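The new booking system at Hosoda went live in March, and I do want to thank everyone who put up with two screens while Stallo was being wound down (I know it felt like an age!). Hiyori Hamada spent most of her 11 weeks on the project sitting beside people at the front desk, watching where they got muddled, and I think it shows in how few calls we've had since.

The next drop-in is at 10.30, with coffee, so do bring your questions, however small they may seem.
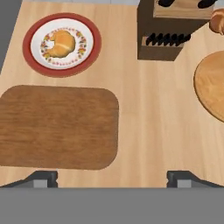
A croissant on a red-rimmed plate.

Places are limited to 40, so please let Hiyori know if you'd like to come.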